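7. Demonstrations for visitors

7.1 Before you read this section

This section is for the person who shows the Flalov hand-held grippers to other people, for example at an open day, a school visit or a meeting with a customer. It is assumed that you have already finished the first set-up (section 3) and the calibration of both grippers (section 4). If one gripper was repaired or its fingers were changed after the last calibration, please do section 4 again before the visitors come.

A full demonstration takes two people. The operator holds the grippers and does the table work. The guide stands with the visitors, speaks, and looks after the recording computer. One person alone can do a short demonstration, but then the visitors should not try the grippers.

The procedure was written down by Zofia Laskowska after the August open day at the Shokri building, and was corrected after the second one on 11th December. Remarks from both days are included in the notes.

7.2 What to prepare

Prepare these things the day before:

- both grippers, left and right, with straps
- two charged batteries for each gripper
- the recording computer and its power supply
- a monitor which the visitors can see from a standing position
- a table or counter with a free working area of at least 120 cm in width
- a cloth to cover the working area
- objects for the task (see 7.3)
- a soft brush and a dry wipe for the fingers
- floor tape

Check the free space on the recording disk. One open day in Drarnanau gave us 1,450 short recordings, many of them only a few seconds long, and the disk was nearly full by the afternoon. Delete old test recordings before the day. Do not delete anything during the day, when you are tired and people are talking to you.

7.3 Choosing the objects

Visitors understand the task faster if they see things from their own home. Cans, paper cups, small boxes, plates and snack packets are all suitable. Take objects of different size and different stiffness. A can and a box are easy for a beginner. A paper cup needs more care with the trigger, and a snack packet is difficult for most people the first time.

Please follow these rules:

- No full or half-full containers.
- No knives or other sharp things inside the working area.
- Nothing heavier than the load given in table 2.
- Glass and ceramic objects only for the operator, not for visitors.

Printed packages are good, with large print or small print in any language. Children like to choose the next object by its color, so it helps to have several strong colors on the table.

Note: Shiny cans can give bright reflections in the recording if a lamp hangs directly over the table. Move the lamp a little to the side. It is not necessary to buy special lamps.

7.4 Setting up the table

1. Put the table or counter where visitors can stand on one long side only. The operator uses the other side. At a kitchen counter against a wall, the operator stands in front and the visitors stand behind and to the right.

2. Put the floor tape 100 cm away from the working area. Visitors stay behind the tape until the guide invites them.

3. Spread the cloth. Pull it flat where the objects will be placed. Folds at the back side do not disturb the work.

4. Move hoses, cables and kitchen things away from the path of the hands. What is fixed to the wall can stay, if the operator can reach all objects without touching it.

5. Place the objects on the cloth in no special order. Some should stand and some should lie on their side. Keep one flat place free in the middle, a little larger than your hand.

6. Connect the recording computer. Switch on the left gripper first and wait for the steady light, then switch on the right gripper.

7. Open and close each gripper fully five times. Both fingers must move equally and the linkages must not make a scratching sound.

8. Make one test recording of ten seconds and play it on the monitor.

CAUTION: Keep fingertips away from the hinged linkages. They can pinch the skin when the gripper closes. Tell this to every visitor before you give the gripper out of your hand, also to adults.

CAUTION: Do not use the grippers in or over a sink with water. The housing is not closed against water.

7.5 Running the demonstration

The demonstration has two parts. In the first part the operator works and the guide explains. In the second part visitors try it themselves.

Part one

1. The guide says in two or three sentences what will happen. We use this text: "My colleague will tidy this table with two grippers. Everything the grippers do is recorded. Later, a robot arm with the same fingers can learn from these recordings."

2. The operator puts both hands through the straps, takes the handles and holds both grippers open over the cloth.

3. The guide starts the recording and says "recording" loudly.

4. The operator takes one object with one gripper, lifts it a hand's width, and puts it down in another place. Repeat with the other gripper.

5. The operator then uses both grippers together. One gripper holds a box upright and stays still. The other moves to a can or a cup and takes it. Change the roles of the grippers after two or three objects.

6. The operator finishes with open fingers over the free place and says "end". The guide stops the recording.

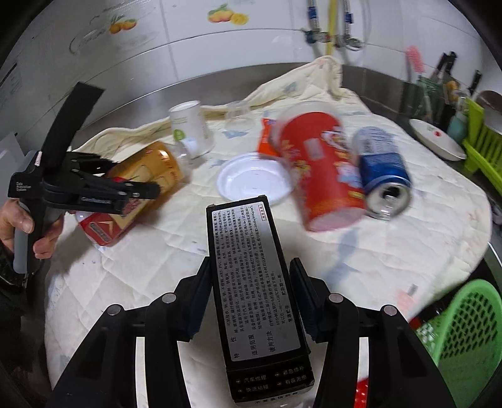
Figure 7-1. Work with two grippers at a kitchen counter. One gripper holds a box upright, the jaws of the other are directed toward a golden can.

Work slowly. A speed which feels a little boring to the operator is correct for the visitors, and it also gives better recordings. If an object falls down or rolls away, leave it and continue with the next one. Do not catch it with the free hand, because a hand that enters the task makes the recording useless for training. You may explain this to the visitors, they usually find it interesting.

When part one is ready, play the recording on the monitor. Play it one time at normal speed and one time at half speed. The guide should point at the moment when the fingers touch the object. Many visitors expect that the fingers press hard, and they are surprised how small the movement is.

Part two

1. Take glass and ceramic objects away from the table.

2. Invite one visitor at a time. Adjust the strap so that the handle does not turn in the hand. For small hands, use the inner hole of the strap.

3. Give one gripper only. Let the visitor open and close it in the air until the movement is comfortable.

4. Let the visitor choose one object and put it on the free place. If this goes well, offer the second gripper.

5. Stop after two minutes, even if there is no line of people. The forearm becomes tired faster than the person notices.

6. Take back the grippers, wipe the handles, and look at the fingertips. Remove crumbs or threads with the brush.

Note: Ask the visitor before you record. If the answer is no, the visitor can try the grippers in the same way with the recording switched off. The monitor shows "STANDBY" in this case. For children under the school age, ask the parent.

Note: Left-handed visitors may start with the left gripper. The two units are not interchangeable between the hands, please do not turn them around.

7.6 Questions which visitors often ask

"Why do you not move the robot directly?"
It is possible, but it needs the whole robot in the room and it is slow. With the hand-held gripper the operator can work in a normal kitchen, a shop or an office, and feels the object in the hand.

"How many recordings does the robot need?"
It depends on the task. Do not promise a number. For moving one kind of can from one place to another, our group began with some 100 good recordings. For tidying a mixed table much more is necessary.

"Does it record my face?"
The cameras on the grippers look toward the fingers and the table. A face can come into the picture if somebody bends down low over the table. Recordings with a face are removed at the check in section 8.

"Can I buy it?"
Give the contact card of Flulteck. Please do not speak about prices during the demonstration.

7.7 Problems during the demonstration

The light on one gripper blinks slowly.
The battery is low. Finish the present recording, then change the battery. The calibration is kept.

The light on one gripper blinks fast.
The connection with the computer is lost. Hold the gripper still in the air and wait ten seconds. If the light does not become steady, switch off both grippers and start again from step 6 in section 7.4.

The picture on the monitor is blurred when the operator moves.
A little blur on fast movement is normal. If objects are blurred also when the gripper is still, clean the camera window with the dry wipe.

The box slips down between the fingers.
Take it again a little higher and with the flat sides parallel to the fingers. If it slips again, the finger pads are dusty or worn. See section 9.2 for changing the pads.

A visitor pulled the trigger very hard and the fingers stay closed.
Release the trigger fully and press the finger release at the back of the handle. Do not pull the fingers apart by force.

7.8 After the visitors have left

1. Stop the recording program before you switch off the grippers.

2. Write the date, the place and the name of the operator in the session file. Mark recordings made by visitors with the letter V.

3. Take the batteries out and charge them outside of the housing.

4. Brush the linkages and wipe the fingers. Put the grippers in the case with the fingers half open.

5. Shake out the cloth, fold it and keep it together with the objects. If you use the same set next time, put a list of the objects in the box.

6. Copy the recordings to the second disk the same evening. Continue with section 8, Checking and sorting of recordings.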